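Left hand on the Haltus cell: thumb drift, cable rerun
November 16, 2023
Edith Cusi

Cup and plate back on the white table for the grasp check, left hand only. 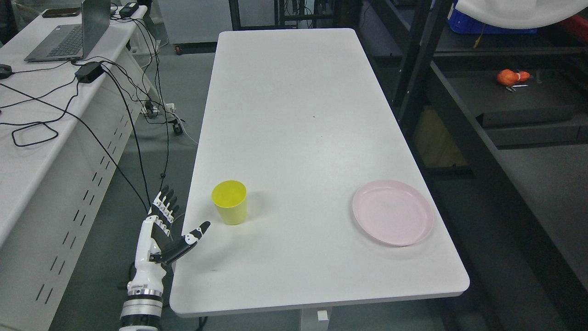

Henao thinks the thumb drift is the cable and has nothing to do with the joint. The note on my bench reads: check the slack at the wrist before you open the hand again, we did that in October and found nothing inside. Fair enough, so I started there.

Powered down at the wall strip, waited for the driver lights to go out, then ran the wrist through its full roll by hand. At the far end of the roll the cable goes tight at the connector and pulls the plug sideways. You can feel it click. The thumb encoder reading jumps when I do the same thing with power on and motors off. Logged 26 jumps in 960 samples with the wrist parked at the stop, none with it parked in the middle.

Changes made:
- Freed the cable at the forearm and left a longer loop by the hand. The loop is ugly but it doesn't snag at either end of the roll.
- Reseated the plug. One pin looked a bit dull, so I cleaned it. Not bent.
- Put a new tie on the second forearm section, finger tight. The old one had bitten into the jacket. Jacket is marked, not cut through.

Rehomed the thumb after that. Offset came out at 538 counts and the old value is in the config as a comment. Please don't delete the comment, I want to compare it after a week of use.

Grasp check with the cup: 3 runs from the usual start pose. First one closed early and tipped the cup. My fault, I hadn't loaded the new offset. The other two were clean. I didn't try the plate. The thumb has to come in much lower for the rim and I'd like to see the cup run all day first.

Still to do: the cables between the desk and the table need a proper cover on the floor. I stepped on one twice today. Droritz has the flat rubber kind in stock, ask for the wide one. Also order a spare wrist cable, same length as the one fitted plus a little. Jerkberg quoted for a pair last time and I can't find the quote.

If the thumb reading jumps again, write down the wrist angle before you touch anything. Right hand not looked at.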